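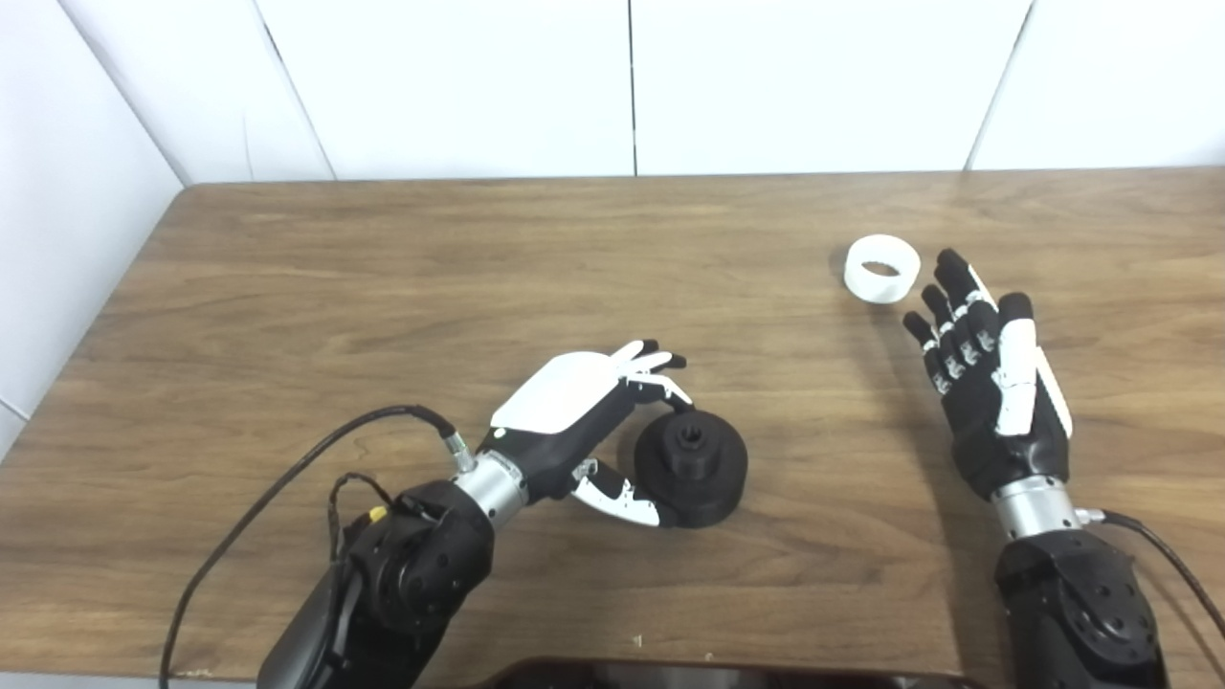 The two hands at a test table, with a black disk-shaped part at the left hand and a white ring near the right. Photo: Dumitton

2018-04-11 – Dumitton has released Stutus, a planning and control package for two-armed robots that handle small parts. The software is open to research groups under license and will be offered to commercial users later this year.

Stutus combines grasp planning, finger control and a scheduler that decides which arm moves first. Operators describe a task as a short series of goals, and the planner works out a motion for each hand. When a part shifts during a grasp, the finger controller adjusts its grip and the planner updates the remaining steps.

The package was developed over 2 years with Kallio, which supplied the perception module. According to the company, a new plan is prepared in under 40 milliseconds on a standard workstation. The test library delivered with the release contains over 900 recorded grasps of rings, disks and sleeves.

Clullik, a maker of pump fittings, will be the first industrial site to evaluate the software. The trial begins in April and will last six months. Dumitton said that support for tools held in the hand – such as drivers and gauges – is planned for the next version.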